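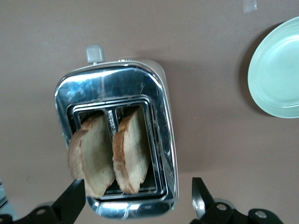 Vandana Maurya asked for the breakfast things to be listed apart from the pans, and from this version they are. Her other request, a separate sheet for breads, is still open.

Skallen Breakfast Set, notes for users
Version 2, October 2018

What it is
A list of everyday kitchen items used for making and serving toast, with pictures and short written notes. It grew out of the Grewal kitchen list, which had no toasters at all.

Contents
911 entries, of which 75 are toasters. The rest are bread, spreads, sauces, bottles, plates and knives. Each entry has an item name, a material, a main colour and a free text note.

How items are named
Use the plain household word. A toaster is named by its slots, so "two-slot toaster", whatever the finish. Bread in a toaster gets its own entry. Write "slice" for one piece and "slices" for more.

Bottles go under the type of container. A yellow squeeze bottle with a pointed nozzle is a "squeeze bottle", and "yellow" goes in the colour field.

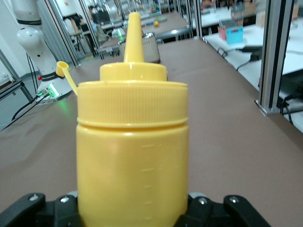

Omprakash Negi wrote back that in his kitchen yellow means mustard, and could the list say so. It can't, as plenty of people put oil or batter in theirs. Contents are entered only when there is a printed label. Caps on a strap are part of the bottle and have no entry of their own.

Known gaps
Few four-slot toasters. No butter dishes. 5 entries have a material but no colour.

Changes since April
Jars moved to the Lirel list. "Beaker" merged with "mug".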